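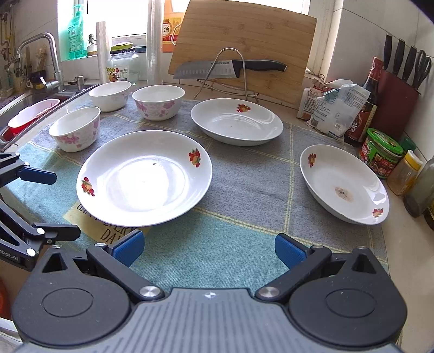

Is it safe to put plates with a printed decal in the microwave?
It depends on the decal. If the print is under the glaze and the maker marks the plate as microwave safe, you can use it. If the print lies on top of the glaze, or it contains any metallic colour, it is better to keep it out.

Posted by samira_nimri, October 26, 2023

I put the short version first because the same thing was asked many times in the Arine thread. Now my longer question. In August I bought a mixed box of old crockery at the market in Skallow, 18 pieces for 20. Most of them have fruit or flowers on the rim and there is no stamp underneath. I passed my finger over the prints, and on some I can feel a small edge, on others nothing. Can I trust my finger? And how do you wash yours, by hand or in the dishwasher?

Reply by wurnholm_potter

The finger test is quite good but it is not complete. A decal which was fired on top of the glaze can sink a little and feel smooth. Hold the plate towards a window and tilt it. If the shine changes where the print begins, it is on top. If the shine goes over the print without any break, it is probably under.

For washing: on-glaze prints by hand, mild soap, soft sponge. The dishwasher does not kill them in one go. It takes the colour slowly, and red and yellow become dull before the others in my experience.

Reply by Primo Bellini

I must disagree about the dishwasher. We have a Maurya dinner set at home with cherries on the rim, on-glaze for sure, and it has had perhaps 600 washes. The cherries are still red. I use the low temperature programme and half of the tablet. I think people blame the machine when it is the strong detergent that does the work.

Reply by wurnholm_potter

600 washes at low temperature is possible, I do not say you are wrong. But a Maurya set is modern and Samira has pieces without any mark. You cannot compare them. I would also not eat salad with vinegar from an unmarked plate when the print goes into the middle of it. Older on-glaze colours, and the reds and yellows especially, may contain lead or cadmium, and acid can pull it out.

Reply by lidless_teapot

Is that not a bit too much fear? My grandmother served tomatoes on such plates every summer.

Reply by wurnholm_potter

Many grandmothers did. It is still a simple thing to avoid. Use the unmarked ones for bread or dry biscuits, or hang them on the wall.

Reply by samira_nimri

Thank you all. I did the window test this morning. Five plates have the break in the shine and the rest do not. Two of the five also have a thin gold line which I did not notice before, so they will not go near the microwave.

Primo, which programme do you mean, the eco one? On mine the eco is very long and I am not sure it is gentle.

Reply by Primo Bellini

Not eco. Mine has one for glasses, 40 degrees. Look in your manual, the eco is often hotter than people think. And leave space between the plates - when they touch each other they rub, and the rim is where your fruit is.

Reply by lidless_teapot

If you stack them in the cupboard, put a sheet of kitchen paper between. I did not do it and now I have grey marks from the foot of one bowl inside the other.

Reply by wurnholm_potter

Grey marks come off with a paste of baking soda, but keep it away from the print. Samira, if you want to be certain about the five, some laboratories test for lead by post. The home swabs are cheap but they miss things, so I do not trust a clean result from them.

Reply by samira_nimri

I will hang the two with gold and keep the other three for bread. Does anybody have plate hangers that do not scratch the edge? The metal ones I saw had no covering on the hooks.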